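2022-07-13

Kurzer Eintrag, muss gleich noch los. Thema Geschirrtücher. Ja, schon wieder.

Seit dem Umzug im April lagen die alle in einer Kiste von Brakard, oben Tücher, unten Kabel, dazwischen ein Sieb. Gestern Abend endlich ausgeräumt. Die Hälfte davon Lappen, ehrlich gesagt schon vor dem Umzug. Die grauen von Oma bleiben, die karierten mit den Brandlöchern werden Putzlumpen, der Rest kommt in die Schublade links vom Herd. Die klemmt zwar, aber geht schon.

Gefaltet wird jetzt so: einmal längs, einmal quer, dann nochmal quer. Hab vorher immer gerollt — sah zwei Tage lang schön aus und dann war es ein Haufen. Gefaltet und hochkant passt mehr rein und ich seh sofort, welches ich will. Halbleinen faltet sich besser als diese ganz dünne Baumwolle, die rutscht immer wieder auseinander. Bügeln? Nein. Mach ich nicht, hab ich nie gemacht. Glattstreichen mit der Hand, feddich.

Problem ist die Ecke. Beim zweiten Quer verschiebt sich bei mir immer eine Lage, dann gucken unten die Kanten raus wie bei einem schlecht gepackten Butterbrot. Hilft: das Tuch flach auf den Tisch, erst die Ecken aufeinander, dann erst die Mitte. Dauert länger. Auf dem weißen Tisch geht das ganz gut, den müsste man nur mal wieder abwischen, Streifen und Flecken überall.

Mein Liebling ist übrigens das helle mit den orangen Wellenlinien. Sieht ein bisschen nach Wolken aus, finde ich.
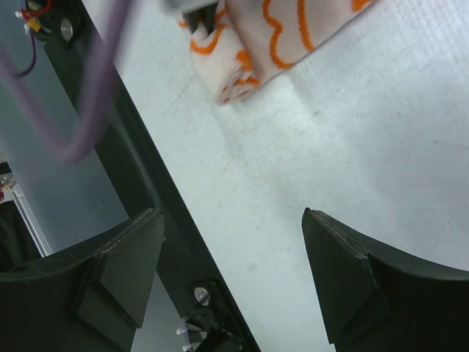 Mattes Diekmann meint ja, Falten sei bei Geschirrtüchern verlorene Zeit, er hänge seine alle an einen Haken hinter der Tür und nehme das oberste. Hab ich probiert. Nach einer Woche hing da ein Klumpen, und das unterste hat keiner je wieder gesehn.

Nächstes Mal dann die Bettwäsche — da graut mir vor den Spannbettlaken. Wer einen Trick hat, bitte in die Kommentare. So, los jetzt, der Bus kommt in 7 Minuten.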